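The Loan

Three weeks left in the window and Anneliese Ruppert still hadn't called the manager at Trodulwood back. Her phone sat face down on the bench between her shin guards and a banana. She had the ankle in a bucket. Ten minutes in, ten out, the physio said, and then the physio went to lunch.

Stellska had signed her at nineteen. Big club, big ground, her name spelled wrong on the first shirt. Two P's, she told them. They fixed it. Then she tore the ankle in a preseason game against nobody special and by the time she could run again there was a new coach and a new number nine, and the new number nine scored on her first touch.

So. A loan. Everybody's answer to everything.

"It's a good league," said Kun, her agent, who had never watched a minute of it. "They want you. They asked by name."

"How many do they get?"

"Get?"

"People. In the stands."

A pause, papers moving. "Three hundred. Around three hundred. It's growing."

Stellska closed the top tier for women's games and still got 3,000 on a wet night. She thought about three hundred people. You could hear every one of them. You'd know who was yelling at you, you'd see them at the gas station.

She took the foot out. White and wrinkled, like it belonged to someone's grandmother. Pressed the bone where it used to hurt. Nothing. Pressed harder. Something, maybe. 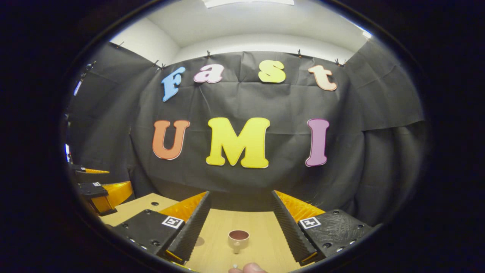

Kun rang again at four, no hello. He had Trodulwood's coach on the other line and could she please just talk to the woman for two minutes. Anneliese was in the parking lot by then with her bag on the wrong shoulder and the keys in her teeth. She said fine. While he fiddled with the call she scrolled, somebody's page, big cut-out letters on a black cloth, FAST in pale blue and pink and yellow and orange and then UMI under it with a huge yellow M. She read the top word twice. Fast. That had been the whole scouting report on her once, one word, and she wondered what they wrote now. Then a click and a voice, lower than she expected, with a kid crying somewhere behind it.

"I'm not going to sell you anything," the coach said. "The field slopes. The bus is cold. You'd start every game."

"Every game?"

"If you're fit. Are you fit?"

Anneliese looked at her shoe. She had 332 minutes for Stellska in two seasons, she knew the number because a man in the comments section had worked it out and posted it under her birthday picture. Most of them came off the bench when the game was already won or already gone.

"I don't know," she said. "In training, yes."

"Okay. Well thats more than the last one told me."

The kid got louder. The coach said hang on, hang on, and there was a long stretch of shushing and a door, and Anneliese stood there listening to somebody else's kitchen. She could have hung up. A delivery van wanted her space. She waved it around.

"We've got Nirnville away first," the coach said when she came back. "They kick. You should know that. They'll have read about the ankle."

"Everybody's read about the ankle."

"Left one?"

"Right."

"See, I hadn't read it that carefully."

She laughed, first time that day, and the keys fell out of her hand and under the car. She got down on her knees on the wet asphalt to reach for them, phone squeezed against her shoulder, bag sliding off, and noticed she'd put her full weight on the right foot to do it. Toes bent, heel up. She stayed like that a second. Waited for it.

"You still there?"

"Yeah. Dropped my keys." She had them. "What number would I wear?"

"What number do you want? Nine's taken. She's been here longer then I have, I'm not asking her."

"I don't want nine."

"Fourteen's free. Fourteen, twenty, some of the silly ones. We had a girl ask for 101 but the league said no."

The van driver leaned on his horn. Anneliese got up, brushed off her knees, opened the door and threw the bag across to the passenger side.

"Fourteen," she said. "Tell me about the slope. Which way do we kick first?"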